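## 3. Youth sport, early attention and drop-out

Draft of section 3, tables to follow. Comments to Funmilayo please.

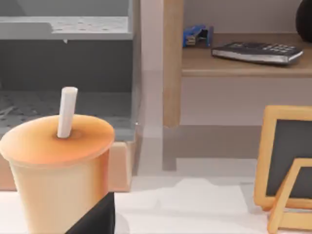

Figure 1. Cup with lid and straw on a white tabletop, simulated view.

The sample first. We took club records from two places, Eltside and Cabrera, and followed every player who had been named in a county or regional under-16 squad. That gave 1061 names. Of these, 600 answered the first postal survey and 141 agreed to a longer interview. Hurling, camogie and football all in together – splitting them left some groups too small to say much.

Main question: does being talked up early make a player more likely to stop before 25? Short answer, yes, but the link is weaker than the coaches told us to expect. Players who had been written about in the local paper before they turned 17 left at a higher rate than their team mates. Most of that gap goes once injury is allowed for. Espinoza and Sheehan found much the same in their rugby work, with a smaller sample and a shorter follow-up.

Injury is the awkward one. Players picked young also play for more teams at once: school, club, county, sometimes college by the end. One man listed 60 matches in a single season, and his club record backs him up. We can't say whether it was the praise or the workload that did the damge, and the survey was not built to pull them apart.

The interviews help a bit. Few people blamed the press. Far more talked about a change of manager, or being left off a panel in June with no phone call. Several went back to junior club level and said they liked it better there. Two had taken up refereeing. We had coded both as drop-outs, wrongly, and this has been put right in the second round of coding (Muñoz and Restrepo, working seperately, then compared).

Limits. Eltside kept poor records for the women's teams before the merger with Bendine, so camogie is thin. People who left on bad terms probably did not write back. Parents were not asked anything – a gap, and one for the next round. Section 4 takes up the age at which players first moved to adult teams.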